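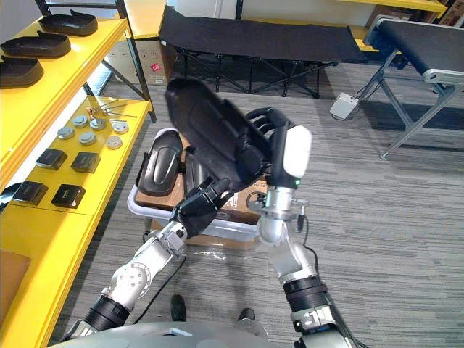 From: Chathurika Sarkar
To: Horimville Adult Education Members List
Date: 27/10/2026
Subject: Re: Changes to the interlibrary lending arrangement

Dear members,

Thank you to those who wrote in response to the draft lending terms. The reply below is sent to the whole list, as several of the points raised by Ms. Kravets were also raised by others. Her message is quoted in part.

Vira Kravets wrote:

> I have read the draft terms twice and remain unclear on three matters.
> First, the draft sets the loan period at 15 days for books borrowed
> from Brullimach. Our evening language course meets once a week and the
> set readers are long. Most of my students need a month. Under the old
> arrangement they could renew by telephone, and I see no mention of that.
>
> Second, who pays when a book is lost in transit? Last winter a box sent
> back from our branch went missing between here and Hutsuliak, and two of
> my students received notices for items they had returned on time.
>
> Third, the draft refers to "the shared catalog" as if it were complete.
> I searched it for the Litora readers and found only the first volume.
> We hold all of them on the shelf behind the front desk.

On the loan period, the figure of 15 days was requested by Brullimach and applies to a first loan only. One renewal of the same length will be granted on request, provided that no other reader has reserved the item. Renewals may be made by telephone, in person or by written note left at the desk. The omission of telephone renewals from the draft was an error and has been corrected. Course sets are treated separately under section 7, which allows an instructor to borrow on behalf of a class for the full length of a term. Ms. Kravets may wish to use that section for the evening course. The instructor signs for the set and remains responsible for its return.

On losses in transit, the revised text states that a reader's responsibility ends when the item is handed in at any participating branch and a receipt is issued. From that point the sending branch is responsible until the receiving branch signs for the delivery. Readers are asked to keep their receipts until the item no longer appears on their record. The two notices sent last winter have been withdrawn, and letters confirming this were mailed to the students concerned. If either letter has not arrived, please let this office know and a copy will be issued.

On the catalog, Ms. Kravets is correct. The shared catalog does not yet include everything held by the four branches. Horimville contributed 1049 records when the catalog was opened, and 700 of these have been checked against the shelves. The remainder are still to be checked – mostly language readers, local history and large print. Material kept behind the front desk was left out of the first round altogether. The Litora readers have now been moved up the list, and the missing volumes should be searchable before the new terms take effect. Until then, requests for items not found in the catalog should be made at the desk on the usual paper slip.

Two further questions came from other members. Audio recordings will continue to be lent between branches, but only in their original cases. Reference works, bound newspapers and maps will remain for use on the premises. A branch may supply copies of individual pages from these, at the rate posted at its own counter.

The draft also changed the delivery day for Hutsuliak. Several members pointed out that the new day falls after the evening courses have met, so that requested books would sit for nearly a week before collection. We have asked Hutsuliak to keep the present schedule and are waiting for a written answer. It will be sent to this list when it is received.

The corrected terms are available in print at each branch – please ask for the October version, as copies of the earlier draft are still in circulation. Further comments may be sent to this list or directly to me.

Sincerely,

Chathurika Sarkar
Lending Services
Horimville Adult Education Library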